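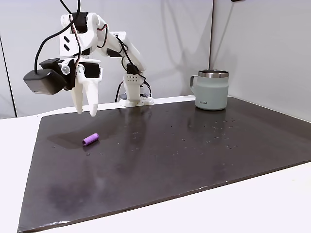

월간 하다(Hada) 생활부 책상과 도구 팀

흰 책상을 사서 검은 판으로 덮는 사람들

글 판니 데아크

짙은 갈색이 도는 회색 판이 흰 상판을 거의 다 차지한 책상. 요즘 작업실을 다니다 보면 이런 조합을 질리도록 본다. 흰 책상은 밝아서 샀고, 판은 흰색이 눈부셔서 깔았다고 한다. 그럼 처음부터 어두운 책상을 사지 그랬느냐고 물으면 대개 웃고 만다. 나도 그 웃음을 지어 본 적이 있어서 길게 추궁하지는 않았다.

편집부에서 이 기사를 맡긴 것은 2월이었다. 주문은 간단했다. 책상 위에 까는 커다란 판, 파는 쪽에서 '데스크 보드'나 '작업 보드'라고 부르는 물건이 정말 쓸모가 있는지 써 보라는 것. 나는 처음부터 회의적이었고, 그 사실을 숨기지 않겠다. 판은 판이다. 그런데 광고 문구를 보면 집중력이 올라가고 손목이 편해지고 하루의 흐름이 바뀐다고 한다. 하루의 흐름이 판 한 장에 바뀌는 사람이라면 판보다 먼저 살펴볼 것이 있지 않을까.

그래도 써 보기로 했다. 보드 세 장을 내 책상에 번갈아 깔았고, 오래 써 온 사람들의 작업실을 찾아갔고, 상판 표면을 손보는 일로 먹고사는 사람에게도 물었다. 업체에서 무상으로 보내겠다는 제안은 사양하고 편집부 돈으로 샀다. 영수증은 아직 정산이 안 됐다.

왜 하필 어두운 색인가

흰 상판의 문제는 써 본 사람이면 다 안다. 낮에 창을 옆에 두고 앉으면 빛이 올라온다. 흰 나사, 흰 종이 조각, 흰 실은 놓는 순간 사라진다. 연필 자국과 컵 자국은 반대로 아주 잘 보인다. 그래서 어두운 판을 깐다. 여기까지는 반박할 말이 없다.

문제는 어두운 판에도 그 나름의 성질이 있다는 점이다. 먼지가 보인다. 정말 잘 보인다. 아침에 닦은 판이 오후 네 시쯤이면 벌써 뿌옇다. 손바닥의 기름기도 남는다. 각도를 바꿔 비스듬히 보면 어제 팔꿈치를 어디에 두었는지 알 수 있을 정도다. 검은 나사와 검은 고무링은 이번에는 판 위에서 사라진다. 흰 책상에서 잃어버리던 물건을 찾는 대신 다른 색깔의 물건을 잃어버리게 되는 셈이다.

모형 제작을 오래 한 알도 파체는 이 이야기를 듣더니 자기는 아예 두 장을 쓴다고 했다. 밝은 부품을 만질 때는 어두운 판, 어두운 부품을 만질 때는 밝은 판. 판을 바꾸려면 위에 있던 것을 전부 들어내야 하지 않느냐고 물었다.

"그래서 잘 안 바꿔요. 두 번째 판은 벽에 기대 놨어요. 작년부터."

벽에 기대 둔 판은 가로로 꽤 길어서 콘센트 하나를 가리고 있었다. 그는 그 콘센트를 쓰지 않게 되었다고 했다.

검정보다는 갈색이나 회색이 섞인 어두운 색이 낫다는 말은 여러 사람에게서 들었고, 이 말에는 나도 동의한다. 새까만 판은 먼지와 긁힌 자국이 가장 도드라진다. 중간쯤으로 가라앉은 색은 둘 다 조금씩 눌러 준다. 다만 이런 색은 화면으로 볼 때와 실물이 많이 다르다. 어느 쇼핑몰에서 '차콜'로 산 판은 전등을 켜면 갈색이었고 창가에 두면 회색이었다. 반품 사유에 '색상 상이'를 적으려다가 어느 쪽이 틀린 색인지 몰라서 그만두었다.

크기에 대한 착각

판을 고르는 사람은 십중팔구 큰 것을 고른다. 상판을 거의 다 덮어야 깔끔해 보인다고 생각하기 때문인데, 이 생각에는 함정이 있다.

첫째로, 상판보다 조금 작은 판은 가장자리에 애매한 띠를 남긴다. 그 띠는 손가락 두어 개 폭일 때도 있고 손바닥만 할 때도 있다. 무엇을 놓기에는 좁고, 비워 두자니 자꾸 뭔가가 굴러가서 멈춘다. 내 책상에서는 연필이 늘 거기에 있었다. 판 두께만큼 턱이 져 있으니 한번 내려간 연필은 올라오지 않는다. 먼지도 마찬가지다. 물티슈로 닦으면 먼지가 턱 아래 모서리에 모여서 회색 줄이 된다.

둘째로, 큰 판은 움직일 수가 없다. 작은 고무판이라면 들어서 털고 다시 놓으면 그만이지만, 상판을 거의 다 차지하는 판을 들려면 책상 위를 통째로 비워야 한다. 게다가 판 가장자리에 스탠드나 받침을 집게로 물려 놓았다면 그것부터 풀어야 한다. 결국 아무도 판 밑을 닦지 않는다. 취재하면서 만난 사람들에게 마지막으로 판 밑을 본 게 언제냐고 물었을 때 바로 대답한 사람이 한 명도 없었다. 훌리안 부스타만테만 질문을 듣고 판 한쪽을 들어 보려 했다가, 뭔가 끈적한 소리가 나자 조용히 내려놓았다.

셋째는 무게다. 내가 산 것 가운데 가장 큰 플라커(Flarker)는 혼자 들어서 깔기가 버거웠다. 상자에는 혼자서도 설치할 수 있다고 적혀 있었고, 거짓말은 아니다. 나는 결국 혼자 설치했다. 다만 그 과정에서 책상 모서리에 작은 흠이 생겼다. 상판을 보호하려고 산 판으로 상판을 찍은 것이다.

세 장을 깔아 보니

제일 먼저 깐 것은 로사노(Lozano)였다. 얇고, 표면에 잔 결이 있고, 색은 어두운 회색이다. 설명서에는 대각선으로 접지 말라는 그림이 여덟 개나 들어 있는데 두께를 보면 접고 싶어도 접히지 않는다. 첫인상은 좋았다. 종이가 미끄러지지 않고 자를 대고 선을 그을 때 손에 걸리는 것이 없다. 얇은 판이라 가장자리 턱도 낮다.

2주쯤 지나자 네 귀퉁이 중 하나가 떴다. 아주 조금이다. 손으로 누르면 내려가고 손을 떼면 올라온다. 판매처에 문의했더니 무거운 책을 하룻밤 올려 두라는 답이 왔다. 사전을 올려 두었다. 사전을 치우면 다시 떴다. 지금도 사전이 올라가 있는데, 그 자리는 원래 내가 커피를 두던 자리다.

다음은 와틀로(Wotlow). 세 장 가운데 가장 비싸고, 상세 페이지를 다 내리는 데 한참이 걸린다. 아래로 내려갈수록 판 이야기는 줄고 아침 햇살과 머그잔 사진이 늘어난다. 그 페이지에 달린 후기가 662개인데, 저녁마다 조금씩 읽었다. 후기 읽기가 이번 취재에서 가장 시간이 많이 든 일이었다. 그리고 가장 배운 것이 적었다. 받은 당일에 쓴 글이 너무 많았다. '포장이 꼼꼼해요', '아직 안 써 봤지만 좋을 것 같아요', '남편이 보더니 뭐냐고 하네요'. 한 달 이상 써 봤다고 밝힌 후기만 따로 추려 보니 약 117개였고, 별점은 그쪽이 눈에 띄게 낮았다. 불만은 거의 한 가지였다. 닦아도 얼룩이 남는다는 것.

내 판에도 남았다. 젖은 컵을 잠깐 두었다가 마른 수건으로 훔쳤는데 둥근 테두리가 그대로였다. 와틀로는 전용 세정제를 따로 판다. 판값을 내고 세정제 값을 또 내야 처음 상태가 유지된다면, 그 값도 판값에 넣어서 말해 주는 것이 옳다고 본다. 세정제는 사지 않았다. 주방 세제를 아주 묽게 타서 닦았더니 테두리가 옅어졌다. 완전히 없어지지는 않았고, 옆에 새로 하나가 생긴 뒤로는 별로 신경이 쓰이지 않았다.

마지막이 앞에서 말한 플라커다. 무겁고 두껍다. 턱이 높아서 키보드를 칠 때 손목이 판 앞쪽 모서리에 걸린다. 이건 꽤 성가시다. 모서리를 둥글게 다듬었다고 하는데 내 손목은 그 둥글기를 느끼지 못했다. 대신 평평하기로는 이 판이 제일이었다. 귀퉁이가 뜨지 않고, 무엇을 올려도 흔들리지 않고, 두드려도 소리가 둔하다. 납작한 물건 위에서 납작한 일을 하고 싶다면 이걸 사면 된다. 글을 쓰는 책상에는 권하지 않겠다.

"그냥 상판을 쓰시면 안 됩니까"

상판 표면을 갈아 내고 다시 칠하는 일을 하는 에우세비오 비얄로보스의 작업장은 시끄러웠다. 그에게 보드가 상판을 얼마나 지켜 주느냐고 물었더니 기계를 끄고 한참 생각했다.

"지켜 주긴 하죠. 칼질하는 사람한테는요. 그런데 저한테 오는 책상은 칼자국 때문에 오는 게 아니에요. 판 깔았던 자리하고 안 깔았던 자리 색이 달라져서 와요."

흰 상판은 빛을 받으면 조금씩 누레지는데 판 밑은 빛을 못 받는다. 몇 년 뒤 판을 걷으면 테두리가 선명하게 나온다. 그가 보여 준 상판에는 네모난 흰 자국이 있었고 바깥쪽은 우유를 넣은 홍차 같은 색이었다. 주인은 판을 바꾸려고 걷었다가 새로 산 판이 먼저 것보다 작다는 사실을 그제야 알았다고 한다. 큰 판을 다시 사면 가려진다. 그래서 큰 판을 다시 산 사람도 있고, 그에게 책상을 맡긴 사람도 있다.

고무 성분이 든 받침이 판 밑에 붙어 있으면 자국이 더 심할 수 있다고 그는 말했다. 모든 제품이 그렇지는 않고, 상판의 칠에 따라서도 다르다. 무엇이 무엇과 만나면 탈이 나는지는 자기도 해 보기 전에는 모른단다. 믿음직한 대답이었다. 상세 페이지에는 '모든 책상에 안심'이라고 적혀 있었으니까.

그는 마지막에 이렇게 물었다. 그냥 상판을 쓰시면 안 됩니까. 흠이 나면 나는 대로 쓰다가 정 보기 싫을 때 가져오면 된다는 것이다. 상판을 손봐서 먹고사는 사람의 말이니 조금은 깎아서 들어야 한다. 그래도 나는 그 말을 돌아오는 버스에서 계속 생각했다.

옹호하는 쪽의 말

공평하게 하자면 반대편 이야기도 적어야 한다. 재봉과 가죽 일을 함께 하는 아바 램프티는 보드를 6년째 쓰고 있고, 내 의심을 처음부터 못마땅해했다.

"판니 씨는 책상에서 뭘 하세요? 타자 치고 메모하죠. 그러니까 필요가 없지."

그의 말은 이렇다. 자르고 두드리고 풀칠하는 사람에게 상판은 소모품이 되기 쉽고, 소모품이 될 바에는 갈아 끼울 수 있는 쪽이 싸다. 그의 판에는 칼자국이 촘촘했고 한쪽 구석은 본드가 굳어서 반들거렸다. 색도 원래 무슨 색이었는지 알기 어려웠다. 그 판을 걷으면 어떨지 나는 묻지 않았는데, 그가 먼저 말했다. 이사할 때 한 번 걷어 봤고, 밑에 테두리가 있었고, 다시 덮었단다.

또 하나는 자리를 정해 준다는 점이었다. 램프티는 판 위에는 지금 하는 일감만 올리고 나머지는 판 밖으로 뺀다. 규칙이 눈에 보이니까 지키게 된다고 한다. 나는 이 말을 집에서 그대로 따라 해 보았다. 사흘은 갔다. 나흘째에는 우편물이 판 위로 넘어왔고, 그다음부터는 판 위와 판 밖이 똑같아졌다. 판이 나를 정리하는 사람으로 만들어 주지는 못했다. 램프티의 책상이 깨끗한 데에는 판의 공이 얼마나 있고 램프티의 공이 얼마나 있는지, 따져 보면 답은 뻔하다고 생각한다. 그는 동의하지 않았다.

파체도 옹호하는 편이다. 다만 그의 이유는 조금 달랐다. 흰 책상에 눈이 피로하던 것이 판을 깐 뒤로 훨씬 덜하다고 했다. 눈이 편해졌는지 확인할 방법은 내게 없고, 본인이 그렇다니 그런가 보다 한다. 나도 낮에는 비슷한 느낌을 받았다. 밤에는 차이를 모르겠다. 스탠드를 벽 쪽으로 돌렸을 때의 효과가 훨씬 컸는데, 그건 돈이 들지 않았다.

그래도 사겠다면

몇 가지만 적어 둔다. 세 장을 깔고 걷고 닦으면서 허리를 굽힌 값이다.

판을 고르기 전에 신문지를 펴서 크기대로 잘라 책상에 며칠 놓아 보시라. 팔꿈치가 어디에 닿는지, 가장자리에 남는 띠가 얼마나 거슬리는지 금방 안다. 나는 이걸 세 장을 다 산 다음에 해 보았다.

모서리는 앞쪽이 중요하다. 사진에서는 늘 위에서 찍은 모습만 보여 주니 두께와 모서리 모양은 숫자로 확인하는 수밖에 없다. 손목이 걸리는 높이는 사람마다 다르다.

계절에 한 번은 걷어서 밑을 닦는 것이 좋겠다고 비얄로보스는 말했다. 걷은 김에 반나절쯤 상판을 그대로 두라고도 했다. 취재에 응한 사람들 가운데 그럴 것 같은 사람은 없었다. 부스타만테에게 전화해서 이 말을 전했더니 판이 상판에 붙은 것 같다고, 이제는 그냥 두 겹짜리 책상이라고 생각하기로 했다고 한다.

색은 실물을 보고 정하는 편이 낫다. 안 되면 낮에 찍은 사진과 밤에 찍은 사진이 둘 다 있는 후기를 찾아보시라. 드물지만 있다.

그리고 '집중력'이라는 말이 상품명 옆에 붙어 있으면 그 단어만큼의 값을 빼고 생각하면 된다. 로사노와 와틀로의 값 차이를 나는 대부분 그 단어로 설명한다.

지금 내 책상에는 로사노가 깔려 있다. 셋 중에 제일 낫다고 판단했다기보다 마지막에 다시 깔아 본 것이 그것이었고, 마감이 겹쳐서 걷을 틈이 없었다. 플라커는 동료가 가져가서 신발장 앞에 깔았다. 와틀로는 중고로 내놓았는데, 컵 자국이 있다고 솔직하게 적었더니 한 사람이 몇 개냐고 물어 왔다. 두 개라고 답했고 아직 연락이 없다.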